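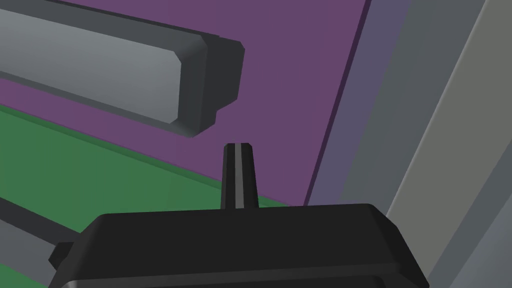
Computer-rendered view, black gripper in the foreground.

Call for participants: the Era study of passwords and everyday accounts in Toltincombe

Do you have a notebook in the kitchen drawer with all your passwords in it? Or one very good password that you thought up years ago and have been using, with small changes at the end, ever since? Or perhaps you let the phone remember everything and hope it never goes in the sink? Then we would dearly like to hear from you, and we'd like to hear from you just as much if you have a neat and tidy system of which you're rather proud.

Clistov is looking for 60 adults living in or near Toltincombe to take part in Era, a study of how people look after the passwords and logins they need in ordinary life. We mean the doctor's surgery, the bank, the school dinners, the gas bill, the library card, the family photographs and that shop where you bought one pair of curtains and had to open an account to do it. There are a great many of these now, and most advice on keeping them safe was written with offices in mind, where there is a help desk down the corridor and a policy for this and that. Homes are different. People share things at home. They log in for their mothers, they borrow a tablet, they write a code on the back of an envelope while somebody is shouting it down the stairs, and we would like to know much more about how all that goes on before we presume to tell anyone how to do it better.

Who we are looking for

Anyone aged 18 or over with at least one online account that matters to them. You don't need to be good with computers, and please don't rule yourself out if you think you are bad with them! Our earlier work leaned too heavily on people who liked this sort of thing already, and we learnt a lot about them and not very much about everybody else. We would be especially glad of people who look after accounts for a relative or neighbour, people who share one computer or phone between several of them, people who have been locked out of something important and had a miserable time getting back in, and people who came to the internet late or would have preferred not to come to it at all.

You can take part alone or with others you live with. If two or more of you from the same household join, each of you counts as a participant in your own right, with your own diary and your own thank-you payment, and we will never tell one of you what another has said.

We can't take anyone who works for Clistov, or who has been paid to work on Ramalho (more about that further down).

What you would be doing

The study runs for 10 weeks. At the beginning there is a conversation with one of our researchers, which lasts up to 60 minutes and can be held at your home, at our rooms in Toltincombe, or over the telephone if you'd be more comfortable with that. We'll ask what sort of accounts you use, how you keep track of the ways into them, what you do when it goes wrong and who you turn to. Bring tea if you are coming to us, or rather don't, we have plenty, but do bring your reading glasses if you use them, as there is a consent form to go through and we like to go through it properly.

After that you keep a diary. It's a small one and we have tried very hard to keep it small. Each time you make a new password, forget an old one, get asked for a code, or give up on a website in a temper, you jot down a line or two saying what happened and how you felt about it. You can do this on paper or by sending us a message. Some weeks you may have nothing to write and that is useful to us as well, so please send in the blank page.

Halfway through, everyone is offered a copy of Ramalho, the password manager we have been building, and you may use it or leave it alone exactly as you please. (A password manager, if you haven't met one, is a program that remembers your passwords for you and keeps them locked behind a single one that you do have to remember.) We will help you set it up if you want it. If you try it for an afternoon and can't abide it, put that in the diary, in whatever language you think fits. We are not selling it and there is nothing to pay, during the study or afterwards.

At the end there's a second conversation, again up to 60 minutes, and then you are free of us, unless you'd like to come to the open afternoon in July when we shall be talking through what we found.

What we will never ask you for

We will not ask for a password, a PIN, a code sent to your phone, or the answer to one of those questions about your first pet. Not at the first conversation, not in the diary and not when we are helping you with Ramalho, where you will do the typing yourself and we'll look the other way. If anyone gets in touch claiming to be from Era and asks for any of these, please don't answer them, and do let us know.

Please don't write passwords in the diary either, even old ones. If one slips in by mistake we will black it out on the day the page reaches us and send you a note to say so, along with a gentle suggestion that you change it. 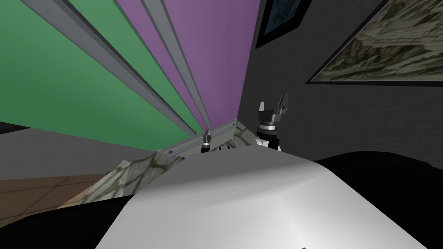

One reader of our first notice wrote back to say that she would gladly join in but was too embarrassed, "what with every single one of them being the name of the same dog", and wondered whether we would be telling her off at the end of it. We won't be, and we were grateful to her for asking, as we suspect plenty of others had the same worry and simply put the letter in the recycling. There are no marks given in this study. Researchers are people with drawers of their own and more than one of us has had to ring a bank in some shame. If at the end you would like advice, we'll happily sit down and give you the best we have, at whatever length you like, and if you wouldn't, we will thank you and leave it there.

Payment and expenses

Each participant receives £60 in shopping vouchers. You'll get the first part after the opening conversation and the remainder after the closing one, and if you have to drop out in between you keep what you have had. Bus fares and parking in Toltincombe are paid back on the day. If you need somebody to sit with a child or with a person you care for while you talk to us, tell us beforehand and we'll cover that too.

What happens to what you tell us

Your name and address are kept apart from your diary and from the notes of our conversations, in a separate locked place, and are destroyed when the study closes. Anything we quote in our reports will be put under a made-up name, and we'll change the small details that might give you away to your neighbours, Toltincombe being the size it is. With your permission we record the conversations so that we can listen properly and not be scribbling all the while; if you'd sooner we didn't, we will scribble.

Ramalho keeps your passwords on your own device in scrambled form and we have no means of reading them. During the study it does tell us how often it is opened and whether the help pages are looked at, and nothing beyond that. You can switch this off in the settings and stay in the study all the same.

You can leave whenever you like and you needn't say why. If you would like your diary taken out of the study as well, ask us before the closing conversation and it will be done.

How to put your name forward

We have sent letters to 500 homes in and near the town, but you don't need to have had one to apply. Forms are at the front desk of our rooms, where there's somebody to help you fill one in if you'd like company for it, and the same form can be had from the Era page of the Clistov website. It asks your age group, who you live with, what devices you use and when it's convenient to talk. Large print copies are available, and we can take the answers over the telephone.

Forms should reach us by December 31, 2021. If more people come forward than we have places for, we will choose so as to get a good mixture of ages and households, and everyone will hear from us either way, with a reserve list for those who'd like to be on it. Please don't take it to heart if you aren't picked first time round, as people do drop out, and we'll be very pleased to ring you.

Questions before you decide are welcome, however small. Leave a message for the Era team at the front desk, say when you are usually in, and one of us will call you back.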